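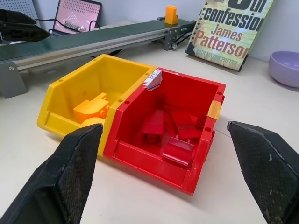 Sorting demos by remote control: red on red keeps tripping me up
Posted by Clodagh Daly in Gritevville Makers Help

Hi all! I'm teaching my arm to put toy blocks in bins by color (orange goes in the yellow bin, red in the red one) and I drive it by hand while it records. I'm 50 demos in. When I work off the wrist view alone I lose the red blocks once they're in the red bin, and I've dropped new ones right on top of them. Do I swap the bin, or just keep going?

Wen-hsiung Chiu
Swap it if you can, but you don't have to. What matters more is where you let go. Pick one height over the bin, stop there, open, back straight out. My first 9 demos had me wiggling around hunting for a gap and the arm learned the wiggle, ugh. Also start with the bins empty in some runs and part full in others, and nudge them a bit between runs.

Alby Tomoana
get a brighter lamp

Sorcha Ní Bhriain
Lamp didn't do much for me with same-color parts. I'd throw out any demo where you peeked over at the table to see, as the arm only gets what its cameras get. I cut 5 of mine and redid them slower.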